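Flokura Opens Shared Training Hall in Vavthorpe, Where Staff Teach the Machines Their Own Jobs

VAVTHORPE, 4th April - Flokura, which packs and ships home goods for small makers, is moving its automation work out of the back office and into a large open hall where warehouse staff set the pace. Employees from the company's packing and returns teams now spend part of their paid week showing robots how everyday objects are picked up, turned and put down again.

The program is called Drirnen. It began as a trial in March with one team and is now open to everyone on the packing floor who wants to take part.
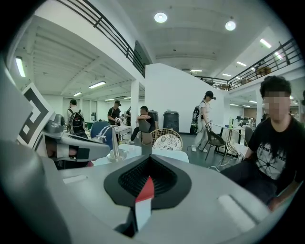
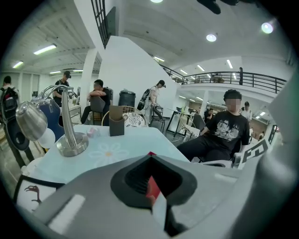

Hand-held grippers in the hall at Vavthorpe. The table with the desk lamp is in the second picture.

The idea behind Drirnen is simple. A person holds a gripper by its handle and does a task the way they would do it at work. The movements are recorded, and the recordings are used to train the robot arms that Flokura is bringing to its packing lines. Staff don't write code and don't need a technical background. They do need to know how to handle a lamp without scratching the shade, and plenty of them have been doing that for years!

"I've been packing lamps longer than I care to say, and this was the first time anyone asked me to slow down and show how I do it," said Ludger Mühlbauer, who works in returns and was one of the first to sign up. "You pick it up by the stem, you let the weight settle, then you move. My hands knew that. I'd never had to put it into words, and now there's a machine trying to copy me. I went home and told my whole family about it."

Since the trial started, staff have recorded 1165 demonstrations, most of them with lamps, small boxes and desk items. Those goods were chosen because they cause the most trouble on the line. Lamps in particular come in odd shapes and tip over easily, and until now every one that came back from a customer had to be lifted, checked and repacked by hand.

What changes for the people on the floor was the first question raised when the plans were shared, and the company has put its answers in writing. No jobs in packing or returns will be cut as a result of Drirnen. The robot arms will take over the repeated lifting at the end of the line, the part of the day that staff said they would most like to lose. People will keep the checking, the repairs and the decisions about what can be sold again. Anyone who records demonstrations gets the same hourly pay as on the line, and shifts with the gripper are limited to three hours, with breaks.

There have been a few surprises along the way. Left-handed packers asked early on for sessions of their own, and their recordings are now a regular part of the set. The returns team also pointed out that the first practice tables were much too tidy, so the setups now include things standing close together, as they do on a real bench on a busy afternoon.

Staff have a say in what comes next, too. A group of 15 employees from all shifts meets every other week to pick the tasks to be recorded and to try out the arms before they go anywhere near the line. At the group's request, the first arms will run at a slower speed than planned, and every station will have a stop button that can be reached while seated.

The first three arms will be installed on the Meinecke line, where Flokura handles lighting and other fragile goods. Wrapped boxes come first, with lamps to follow when the staff group is happy with the results. The company will share what it learns with the whole workforce, including the tasks that the arms can't do well yet. Glass shades are high on that list, and so is anything with a loose cord.

Employees who would like to try the gripper can put their name down with their shift lead. No experience is needed, and first-timers are paired with a colleague who has already done several sessions.

About Flokura

Flokura stores, packs and ships lamps, tableware and small furniture for independent makers. The company is based in Vavthorpe and also handles returns and minor repairs.

Press inquiries: Flokura press office, Vavthorpe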